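Section 2. Setting up the sorting station (and the first week with it)

I wrote this for the people in our kit packing room at Gridance, the ones who fill the boxes of yellow blocks that go out to schools. If you're coming over from the hand tables, start with this section and leave Section 3 until you've run a shift or two.

A bit of background first. Before September we packed every kit by hand, 801 kits in our best week, and by the end of it my thumbs were no good for anything. Now the Takagi arm does the picking out of the tubs and we do the checking, the refilling and the odd jobs it can't handle. It's different work! Some of us like it more, some of us miss the talking that went on across the table, and I'll get to that.

Before you switch on

1. Clear the arm's reach. Mugs, phones, tape guns, all of it goes on the back shelf.
2. Put the tub down on the counter and tip your blocks in. Cubes and long bars can go in together, you don't need to line them up.
3. Keep the other colors outside the tub. A purple one on the counter beside it is fine.
4. Wipe the gripper fingers with a dry cloth.
5. Turn the key to SETUP and wait for the beep (it takes its sweet time, go ahead and stretch).

CAUTION: Never reach into the tub while the key is on RUN. If a block is stuck, turn the key to HOLD first. I don't care how quick you are.

First pick of the shift

6. Open the Vindow screen and choose your kit from the list.
7. Press STEP, not RUN. The arm comes down to the tub and stops with its fingers apart, and that's your chance to look at how the blocks are lying.

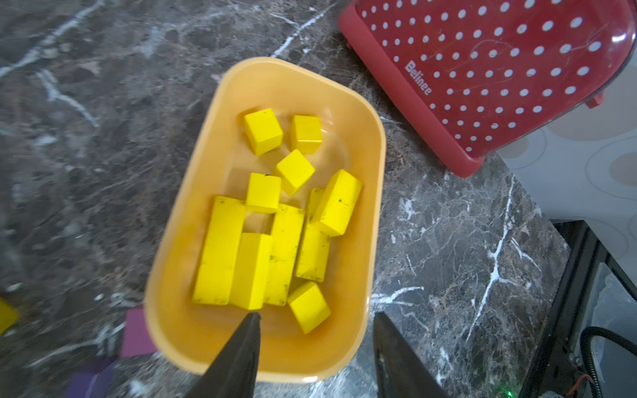 Valdir Brito says step 7 is where he'd slow everybody down, and that he would happily lose a few kits an hour if it meant new people got to watch a full tub being worked before anyone asked them for numbers. I agree with him. We've put it to the office that the first 200 picks on anyone's first shift shouldn't count toward the target, and so far they've gone along with it.

8. If a bar is leaning on its neighbors, turn the key to HOLD and lay it flat by hand. You'll do this a lot at first and then hardly ever.
9. Press STEP again and let it finish the pick.
10. When you're happy, switch to RUN.

NOTE: Scuffed blocks are your call. The arm picks up a marked one the same as a clean one, so anything you wouldn't want in a kit comes out by hand at the check. I rub the little black specks with a damp cloth and toss only the chipped ones.

Who does what now

Two people share a station, one on refill and one on check, and you swap at every break. Please do swap, even if you've got a favorite. Refill is more walking and check is more staring, and a whole day of either one wears you out. Stops go in the paper log, with your initials and what you did about it.

Comments

Rosimeire Moura: Could we get step 8 printed big and taped up by the key? I keep forgetting HOLD.

Ezekiel Kasprzak: My back is better, my eyes are worse. Can the lamp on the check side come down a little?

Ľubica Michalík: Swapping at breaks works great. I do miss the radio though, can't hear it from the new spot.

Questions: Jucélia Moura, packing room desk | © Gridance | Updated 10/8/23 | Back to top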